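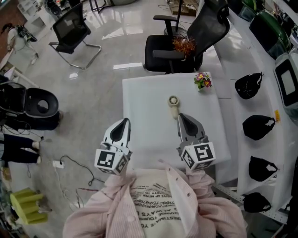 Small cream-colored handheld fan on a white table

Section 7: Setting up the Erraji timing box for a heat race

I've run timing at the Steder dirt oval for a good few seasons now, and most of the trouble I see starts before a single car has rolled. So take your time with this section (a pot of coffee helps) and do it all in the morning, while the paddock is still quiet.

You should already have the loop wire buried and tested from Section 6. If you skipped that, go back. I'll wait!

1. Put the box on a flat shelf in the tower, out of direct sun. It gets cranky in August.

2. Plug in the loop cable first, then the power. If you do it the other way round the box comes up in bench mode and you'll sit there wondering why it can't see any cars.

3. Hold the green button until the display says READY. Let go right away, or you'll land in the language menu. To get out of there, press green twice.

4. Turn the dial to HEAT and set your lap count. Ours is 6 for heats and 12 for the main, and the box remembers whatever you used last.

5. Hand out the transponders and type each car number next to its transponder number. Read them off the sticker and not off last month's sheet. Drivers swap these things around all day long.

6. Send one car out for a slow lap. You want a single beep as it crosses the line. Two beeps means the transponder is mounted too close to the bumper, so have them move it back behind the front axle.

Note: Joker laps need their own loop. If your track has a joker lane, plug the second cable into port B and switch JOKER to on. Kerubo Makokha set ours up with the ports reversed one time, and the whole field got credited with a joker on every lap. We scored that heat by hand.

Caution: Never pull the loop cable during a race. The box drops every lap since the green flag and there is no undo.

7. Print a test sheet. If the car numbers look right, tape it up by the window and you're set for the first heat.

If you see E109 on the display, the loop is open somewhere. Nine times out of ten it's the splice at the wall, where the grader catches it. Dig there first, dry it off, redo the splice and restart from step 2. Brian Koech keeps a spare length of wire in the Nellari trailer, and he's happy to share as long as you bring back what you don't use.

Next up is Section 8, entering penalties and restarts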